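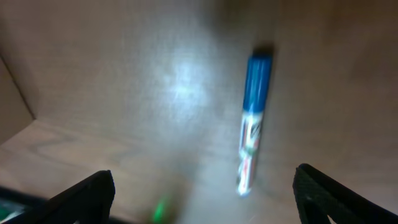 Opening, two minutes. Start with markers, they are the supply everyone has too many of. We bought 200 in May for the Lasine office and by summer people were asking for more. They were in drawers. Single ones, lying loose, like the one with the blue cap and the white barrel. Ask the room who has a drawer like that at home. Wait for hands.

Next point: test before you store. Draw a line on scrap paper. If it skips, throw the marker out. Don't put it back "for now." At Steda we tested 300 and the bin was full before lunch. Mention that caps need to click, and that a marker with the wrong cap goes in the scrap pile too.

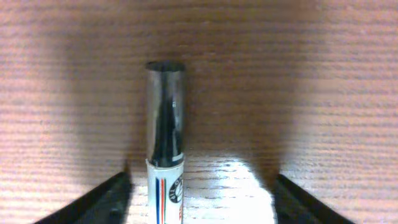
Then sorting. Keep permanent and dry erase apart. This is the mistake that ruins whiteboards, and the Baysal people will want to tell their story here. Let them, but keep it short. Sort by type first and color second. Most teams try color first and have to do it over.

Storage. No need to buy organizers. A plain cardboard box is fine for a shared table. Leave it open during the day so people put things back, fold the lid down on Friday. One box per table, 12 markers at most. When a box gets too full, take something out before adding anything. 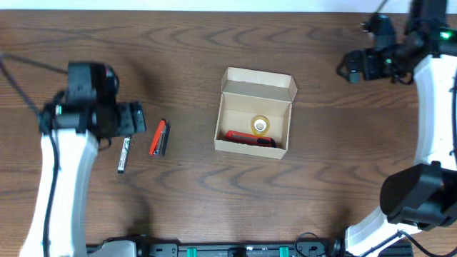 Who does the refill? Shoaib Mughal does it at Solteo, first thing Monday, and it takes him one coffee. Say his name, he'll be in the second row. Order only when the shelf stock is gone. Their last order was 700 pens and they are still using them up.

Questions. If someone asks about refillable markers, say we haven't tried them yet. Handout is by the door.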